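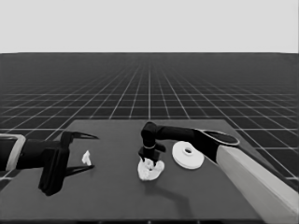
How to Submit a Meeting Room Request

Search this site Enter keywords Go

Residents, clubs, and nonprofit groups may reserve a room at the Hiltdale Community Center for meetings, classes, and private gatherings. Please read this page in full before you begin. Requests that arrive with missing details are returned to the sender and lose their place in line.

Before you start

Have the following ready:

- The name and phone number of one adult who will be present for the entire reservation
- A first and second choice of date
- The number of guests you expect
- A short statement of purpose — one or two sentences is enough

Step 1. Choose a room

The Ventura Room seats up to 270 people in rows and has its own entrance from the parking lot. The Morka Room is intended for groups of 15 or fewer and has a sink and a counter. Food may be served in either room. Open flames, including candles, are not permitted.

Step 2. Check the calendar

Open the room calendar and look for times marked "Open." Times marked "Held" are waiting for approval and may be released later. The Ventura Room is closed for floor work each November.

Step 3. Complete the form

Enter the start and end of your reservation, including the time you will need to set up and clean up. A meeting that begins at 6:00 p.m. and needs half an hour of preparation should be entered as 5:30 p.m. Groups that often run long should allow for this when choosing an end time. 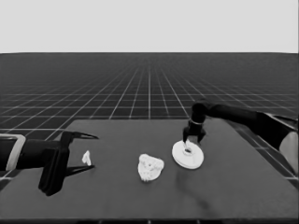
If you plan to charge admission or sell goods, check the box marked "Fees collected" and attach a copy of your city permit. Paper forms are available at the front desk for those who prefer them.

Step 4. Wait for a reply

The reservations office answers requests in the order received. Do not print flyers or announce your event until you have an approval letter. The letter will list your room, your approved hours, and any deposit due. The deposit for the Ventura Room is $700. No deposit is required for the Morka Room.

Step 5. Return the signed agreement

Sign the agreement that comes with your letter and return it by mail or in person. Your reservation is final once the office has both the agreement and the deposit.

Changes and cancellations

To change a date, write to Morfudd Mostyn, Reservations Coordinator, and include the request number printed at the top of your letter. A new date is treated as a new request. Questions may also be made by telephone at extension 1682 during office hours.

Last updated: November

Filed under: Facilities, Room Rentals, Forms and Permits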